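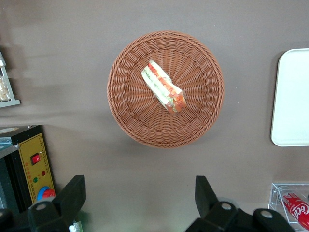
Almoço de domingo, versão escritora ocupada.

domingo, 13 de dezembro de 2020

Acabou a oficina! Foram 12 encontros de escrita criativa, quase todos pelo computador, e eu ainda não sei bem o que fazer com as noites livres (dormir, talvez?). Queria contar do último exercício, porque desde novembro tem gente me perguntando por e-mail como funciona.

A proposta era escrever uma carta para um lugar que não existe. Cada um recebia um nome inventado e tinha 30 minutos para decidir o que era aquilo: cidade, rio, loja de ferragens, o que quisesse. Eu peguei Anurine e fiquei olhando para a palavra feito boba. Parecia nome de remédio! Aí resolvi que era uma ilha, dessas em que a balsa só passa quando quer, e a carta saiu quase sozinha, uma reclamação comprida ao serviço de correio da ilha por causa de um pacote que nunca chegou.

Teve também Setow, que virou uma estação de trem onde todo mundo desce por engano, e Sfeir, que deu um trabalho danado porque metade da turma não sabia pronunciar. O texto de Sfeir foi o meu preferido da noite, uma carta de amor para uma padaria fechada, sem a palavra "saudade" em nenhum lugar. Confesso que chorei com a câmera desligada.

O limite era de 1.000 palavras. O meu primeiro rascunho tinha 3.012, então imaginem a poda... Cortei a avó, cortei o cachorro, cortei uma tempestade inteira de que eu gostava muito. Ficou melhor sem a tempestade, que raiva. Guardei os pedaços num arquivo chamado "Trumby", que era o nome do cachorro, e já estou achando que ele merece um conto só dele.

Para quem quiser tentar em casa: escolham o nome antes de qualquer coisa e não pesquisem se ele existe. Escrevam à mão se der. E coloquem na carta um pedido bem concreto, tipo a devolução de um guarda-chuva ou o conserto de um portão. As cartas que só falavam de sentimento empacaram no segundo parágrafo, a minha primeira tentativa inclusive.

Em janeiro quero juntar as cartas de quem topar num livrinho grampeado, nada chique. Falta resolver a capa e convencer duas pessoas tímidas (vocês sabem quem são!). Se alguém escrever a sua, deixa nos comentários que eu leio com café na mão e respondo assim que puder.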